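**Flunham play kitchen as a fixture for demonstration recording**

Tihomir Trajkovski, Dec 9, 2019

We bought this kitchen to replace the plywood mockup we had used since June. The mockup had one door and one drawer, and a policy trained on it learned that one door and that one drawer. We needed more contact types in the reach of a small servo arm, at a price that would let us buy a second unit when the first one wore out. The Flunham is sold for children. I am reviewing it only as a recording fixture.

**Assembly**

Two people put it together in an afternoon. The instructions are adequate except for the hinge page, where the left and right hinges are drawn the same way. Check the door swing before tightening anything. Panels line up well enough that we did not shim them. I did add a bracket at the back, as the unit creeps when the arm pulls on a door handle, and a fixture that moves between episodes spoils any comparison between them.

**Handles**

The curved handles are the best part of the design for our purpose. They are thick enough for a two-finger gripper to close on and stand off far enough from the door to leave room behind them. They come in more than one orientation, so the operator has to change wrist pose between the refrigerator and the oven. The finish is slick. We lost grip often on the first day and put rubber sleeves on the fingertips, which fixed most of it.

The microwave door is the hardest target. It sits high, and with our arm mounted low in front of the counter the elbow is almost straight by the time the gripper arrives. If microwave episodes matter to you, raise the base.

**Graphics**

The dishwasher and the water dispenser are printed, as are the burners. For a child this is fine. For a learning system it needs some thought. An instruction such as "put the pot on the burner" works, given that the burner only has to be a place. "Fill the glass" does not. We removed all dispenser tasks from the prompt list after two of our operators interpreted them differently.

The clock is printed too and always reads 09:23. Do not use it to check timestamps.

**Small objects**

The hanging utensils are good material for pick tasks and poor material for return tasks. Getting a ladle back on its hook took our operators longer than everything else in the episode combined. The plates stand in the open cubby and tend to lean, so the starting state varies a little with each reset. I count that as a benefit. The lidded pot is light and slides when touched off center.

**Recording results**

We collected 228 episodes over the first round with the Kutard leader arm and the Orozco recording software. After review we kept 200. Most of the rejects were operator errors, mainly episodes stopped before the gripper had opened. A few were caused by the kitchen creeping, before the bracket went on. Of the kept episodes, 107 are door tasks and the rest are pick and place.

The busy tile pattern on the backsplash gave us no trouble in training, although I had expected some. Glare on the gold parts did. Move the lamps to the side.

**Compared with the Henus**

The Henus set has a working drawer and real knob detents. It is also shallower, and our gripper hit the back wall of the sink on most approaches. I would choose the Henus for knob work and the Flunham for doors.

**Verdict**

Recommended, with the bracket and with side lighting. Four out of five. The lost point is for the hinge page and the slick handles. 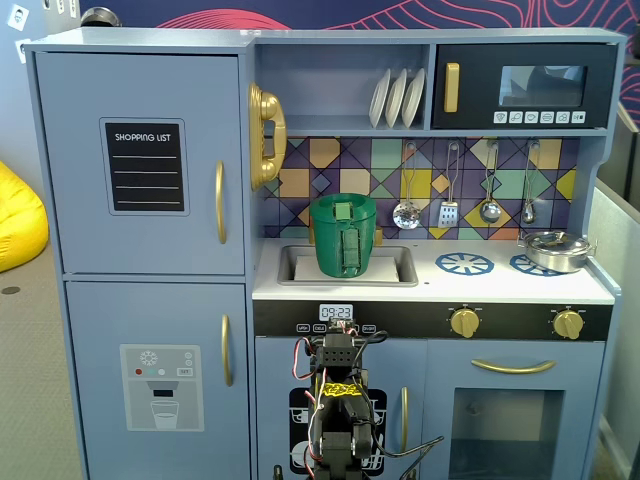

*Flunham kitchen with the arm in front, gripper near the clock display.*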